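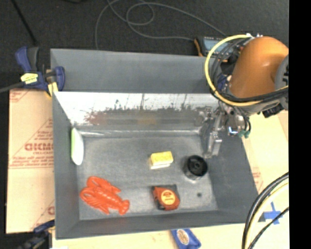 Hastevel starts its spring round of picking sessions

Tue 26 March

I spent most of yesterday afternoon at Hastevel, where the picking project has gone back to collecting examples after a long winter of fiddling with software, and I came home with a page of notes and a mild grudge against tape measures.

If you've not been following along, the idea is to give the learning system a great many goes at getting things out of a metal bin, all recorded, so that it can work out for itself where to put its fingers. The January batch was mostly boxes and came out well enough, but Gunhild Þórarinsdóttir (she runs the sessions now, having taken over from Hartmut Rieger when he moved across to Celanura) thought it had made the system lazy. It had got very good at boxes! Give it anything with a curve and it would dither.

So this round is all odds and ends. There's a red-orange toy lobster with big looped claws, a little yellow block, a tape measure, a black cylinder and a long white thing with a pale green edge that I never did get the name of. Gunhild's rule is that they go in a few at a time and get shuffled about between goes, and whoever is on shift isn't allowed to tidy them into a nice row. I asked if people were tempted. She said Hartmut used to do it without noticing, and you could see it in the recordings, everything facing the same way like parked cars.

The lobster is the one everybody wants to talk about. A claw gives the gripper something to get hold of, but then the tail swings round and the whole toy hangs at a silly angle, and there's been a proper argument over whether that should be marked as a good pick or a poor one. Hafþór Brynjólfsdóttir, who does the labelling, marks it good if the toy gets to the drop tray. Grethe Bundgaard would like a separate mark for "good but ugly", and I have to say I'm with Grethe. They've agreed to keep Hafþór's way for now and add a note field, so the ugly ones can be pulled out later if anyone wants them.

The other headache is the bin. Bare metal is shiny, and the walls throw back smeary reflections of whatever is near them, which the system sometimes takes for things it could pick up. I'd assumed they would paint it. No! Gunhild wants the reflections left in, because the people who'll use this at Kárason have metal bins too and aren't going to paint theirs. What she has done is clamp it down, as a bin that creeps along the bench spoils the later recordings in a session, and you don't find out until the evening.

A session runs for two hours with a break in the middle, and there are 11 planned before the round closes. Each one has a person at the controls guiding the arm for the first half, and then the system has a try by itself in the second half while the person watches and steps in when it gets stuck. The steppings-in are the bit they're really after this time. Baldur Egilsson told me one rescue is worth a whole string of easy picks, and he'd happily sit through a dull hour to get a decent one. He did sit through a dull hour while I was there, as it happens, with a cup of tea going cold next to him, and then got a couple one after the other and was very pleased with himself.

I had a go at the controls too (they let visitors try, but the attempts are kept out of the set, quite right). It's much slower than you'd think. My first try at the tape measure just pushed it into the corner, and my second did the same thing to the other corner. Grethe said that was normal and then showed me how it's done, coming in lower and from the side, and made it look like nothing.

Once the sessions are finished the recordings go to Grurkano for checking, which took over six weeks last time and will hopefully be quicker now that the labels are done on the day. After that the plan is to swap in softer items, cloth and bags and so on, though Gunhild wouldn't give me a date for it. They're still short of people for the late shift, so if you've got a steady hand and a free evening, ask for Baldur at the front desk.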